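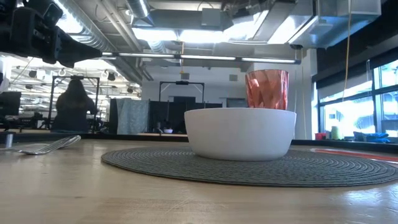
Issue 20, page 61

The Tumbler

by Uyên Võ

I'd promised Darragh Moriarty a result before lunch, which was stupid of me, and I knew it was stupid while I was typing it.

The idea was simple enough to fit on a sticky note. You show the arm a place setting, you let it think about it, and then you ask it to take things away in whatever order it likes. No list, no demonstrations, no me standing there with a joystick. Our method (Darren named it Eden, I voted against) was supposed to work out for itself that you deal with the glass before you deal with the bowl the glass is sitting in. The old method went for the bowl every time. We had a bucket of red shards in the supply closet to prove it, until Ánh Kim switched us to plastic.

So – white bowl, pinkish-red tumbler standing in it, round gray placemat, fork off to the side. Trial 666. I'm not superstitious but I did say the number out loud, and Đạt Ung rolled his chair back a good long way.

"Skip it," he said. "Call it 667."

"You can't skip a trial."

"Hotels skip floors!"

I pressed the key.

The arm came in from the left, up high, and stopped. It does that. There's a pause while it scores its options, and the scores come up on my laptop as little bars. Bowl, fork, tumbler, mat. Usually one bar shoots up and the rest give in. This time the bowl and the tumbler sat neck and neck, trading places, and the gripper just hung there over the table like somebody's aunt deciding on a pastry.

"It's stuck," said Đạt.

"It's thinking."

"It's been thinking since I sat down."

I had my finger on the stop button. I'll admit that. The write-up for Onholm was due on Monday and a hang counts as a failure, and I had already started composing the sad email in my head. Dear Darragh, remember when I said before lunch.

Then the tumbler bar went up. Only a hair, but it stayed. The arm swung over, came down slow, closed on the glass and lifted it clear, and it set it down on the wood, next to the mat, so softly I didn't hear it touch. Then it went back for the bowl as if there had never been any question.

Đạt rolled his chair back in. "Two in a row?" he asked.

"Reset it," I said, and he was already putting the tumbler back in the bowl, a little crooked this time, to make it harder. He always cheats for the other side. I wrote down the score, then the time, and then, in the notes column where Darragh would see it, one word: hesitated.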